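Minutes of the Gondal Road Allotments winter meeting, February, taken by me (Razia Kazmi) because I was the last one through the door and the notebook was on the only empty chair.

We were meant to start at 6 and got going once the heater had stopped clicking. Apologies from Pauline and from both of the Hendersons, who have the same cold. Minutes of the last meeting were passed round and agreed, apart from the bit where I'd written that Terry "shouted" about the skip. He would like it to say "spoke up". So changed.

**Water**

This took up most of the evening, so I'll put it first even though it was third on the list.

You'll all remember the standpipe by the Bisteck Lane gate froze before Christmas and split down the back. The council turned it off and has now written to say they won't be replacing it this year. The one at the top end is fine and will be turned back on in spring as usual, but that leaves the whole bottom half of the site walking the length of the main path with a can in each hand. Terry has plot 2, right down by the hedge, and he spoke up (see above) about his knees.

I read out the letter. It's very polite and it doesn't say anything. There is a line about "exploring alternative provision", and Moira asked whether that meant us or them. I think it means us.

Ideas we went through:

- Run a hose from the top tap down the main path. Too long, everyone trips on it, and whoever is at the far end gets a dribble. We did try this in the dry summer, if you recall, and it caused a lot of bad feeling.
- Ask the bowls club if we can share theirs. Dev has asked. They said no, then they said maybe, then they said to put it in writing. Dev will put it in writing.
- Catch our own. This is the one people liked.

On catching our own, the shed roof is big enough to fill a tank in a decent wet week, and the guttering on the north side is sound. The south side is held up with string. Dev had a leaflet from Harken, who do second-hand farm tanks and will deliver as far as the gate, though getting it from the gate to the shed would be our problem. Moira reckons it would roll. Terry reckons it would roll straight through the Hendersons' fruit cage, and as they weren't there to object we moved on.

We talked for a long while about where it should stand. It needs a flat base and it needs to be higher than the cans, so slabs or sleepers. I said I had sleepers. I've since been home and looked, and what I have is one sleeper, so please could anyone with spare slabs let me know.

Then drip bottles, which was Moira's item really but fitted in here. She does all her squashes this way: a drinks bottle with the bottom sawn off, pushed in neck down next to the plant, so the water goes to the roots and doesn't just run off down the path. Pricking a hole in the cap slows it down. She waters half as often as the rest of us and her courgettes are a disgrace to look at, they're so big. We agreed to start saving bottles now and keep them in the old coal bunker. Rinsed please!
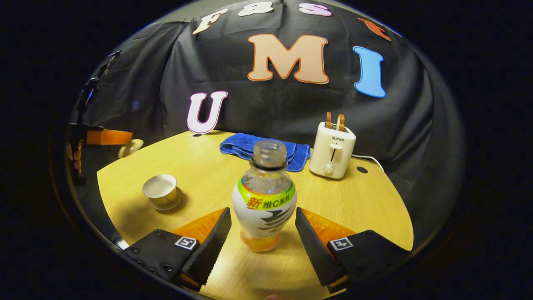 Dev wondered if bottles were really going to help anyone in July when the ground by the hedge sets like a brick, and said we'd do better to get a few loads of muck on it first and worry about gadgets after. There was some agreement with this. Moira's answer was that you can do both, and that she does do both, and that she'd be happy to show people in May once her plants are in. I've put that down as an offer and will be holding her to it.

Agreed: Dev to write to the bowls club and get a proper price from Harken. Me to reply to the council. Terry to look at the south gutter, from the ground, without getting on the ladder.

**Money**

We have almost £100 in the tin and a bit more in the bank, which is better than I expected. The seed order hasn't gone out of it yet. Nobody wanted to put the rent up, and as the council sets the rent we couldn't have done anyway, but it was nice to be united on something. If the tank comes in at more than we've got we'll hold a plant sale at the gate in May like we used to. I've got tomatoes to give to that, and I expect everyone else will have tomatoes as well - could one or two of you please sow something that isn't a tomato.

**Seed potatoes**

The sacks are coming from Cerkalden again. Last year's were good, the second earlies especially, though there was some scab at the bottom end where it's limey. Same three kinds as before, plus Terry would like to try a blue one. Several people said they didn't fancy blue mash. He can have a small bag.

Collection is from the shed. Please bring your own egg boxes for chitting, and please only take what you've paid for. I'm not going over last year again but we did end up a good few pounds of potatoes short, and I was the one who went without.

**Plots and the waiting list**

There are 6 names on the list, and one full plot coming free as Anneke is moving to be near her daughter. We're very sorry to lose her and her dahlias. She says she's leaving the shed and the rhubarb and taking the bench.

Long chat about whether to split it in two. I'm for it. A full plot is a lot for a beginner, and we've all watched somebody dig like mad until June and then never come back. Moira is against, on the grounds that halves never get joined up again and before long we'll all be gardening in window boxes. We had a show of hands and splitting won, so I'll ring the first two on the list and walk them round on a dry day.

The other one we need to talk about is the corner with the brambles. A letter has gone out. If there's no answer by the end of the month another goes out, and then it's up to the council.

**Bonfires**

Not before dusk, not when Mrs Lacey next door has washing out, and no carpet. I thought we'd settled carpet.

**Any other business**

The padlock on the Bisteck Lane gate is sticking. Try a bit of oil first, and if that doesn't sort it we'll get a new one. The code stays as it is so please stop asking me to text it to you!

Dev has found a pair of green-handled secateurs in the compost. They've been there a while by the look of them but they'd clean up. They're hanging on the nail inside the shed door.

Moira asked if we could have the meeting somewhere warmer next time. The heater is on its last legs and smells of burning dust, and by potatoes most of us had our coats back on. I'll ask at the library, who used to let us have the side room for nothing if we were out by 8.

Terry brought a fruit cake. Thank you Terry. Next meeting once the clocks have gone forward - I'll pin the time up on the shed, and somebody else can have the notebook.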